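Objet : Re: [Liste-membres] Consultation des archives et horaires d'été

Mesdames, Messieurs, chers membres,

Le secrétariat accuse réception du message de Mme Goossens et la remercie de ses observations.

Le 3 juin, Karlijn Goossens a écrit :
> Le nouveau règlement prévoit que toute demande de consultation
> soit introduite six jours ouvrables à l'avance. Ce délai
> s'applique-t-il également aux registres du fonds Cordale déjà
> numérisés ? Par ailleurs, la salle restera-t-elle accessible
> en août ?

Le délai de six jours ouvrables ne concerne que les pièces originales conservées au dépôt extérieur. Les registres numérisés du fonds Cordale — soit 1 063 notices à ce jour — peuvent être consultés sur simple inscription auprès de M. Bram Van Loon. L'inventaire provisoire comporte encore 32 cotes en attente de vérification, dont la communication est suspendue.

Quant au mois d'août, la salle de lecture sera ouverte le mardi et le jeudi matin. Les reproductions demandées à des fins de publication restent soumises à l'accord écrit de Mme Aurora Morais, responsable des collections. 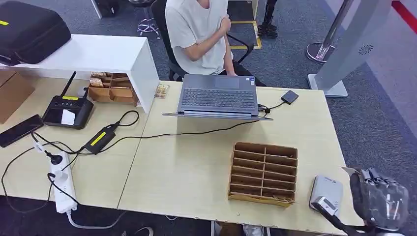
Les membres qui souhaitent commander plus de 200 reproductions sont priés de joindre à leur demande une note précisant l'objet de leurs recherches. Les demandes incomplètes seront renvoyées à leur auteur sans être enregistrées.

Veuillez agréer, Mesdames, Messieurs, l'expression de nos sentiments distingués.

Pour le secrétariat,
Ward Willems

Messages récents
Fonds Cordale : état de l'inventaire provisoire
Cotisations : rappel aux membres
Tarifs de reproduction
Procès-verbal de l'assemblée générale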